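About Plumari

Can a machine tidy up after you yet? We get asked that a lot, and our answer is still "sometimes, and slowly." Plumari is a small workshop in Dasville that tries out robot arms on the chores people would love to hand over: clearing a table, sorting parts into bins, putting things back where they belong.

Yvette Després started the company with Colton Carrier after years of fitting out packing lines at Melnyk. She knew how good machines were at doing the same thing all day, and how quickly they got stuck when a box arrived sideways. A kitchen is all sideways boxes! So is most of a repair shop.

Last July we ran 1133 tries at picking up small objects and setting them down in a chosen spot. In 335 of them a person had to step in. We publish the bad runs along with the good ones, and visitors tend to spend longer on the bad ones – so do we.

What works today? Firm, simple shapes on a clear surface go pretty well. Folding a shirt is a long way off, wet dishes make us nervous, and anything soft, shiny or tangled can eat up a whole afternoon. But the arms we have now do things that would have amazed us when we opened, and we still crowd around to watch.

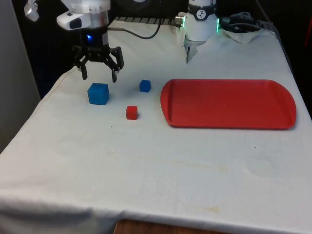

WHAT WE'RE WORKING ON

Tidying, mostly. Blocks and a tray may look like child's play, but a big blue cube and a small red one ask for different grips, and with three fingers there are plenty of ways to get it wrong. We want an arm that copes when the pieces are scattered any old way.

Our next project, Jevstead, takes the same skills to a real workbench, with screws, rags and half-empty tubs of grease. Shop owners and busy parents are both welcome to write in with the chore they like least – we read every one, and Colton keeps the list by the door.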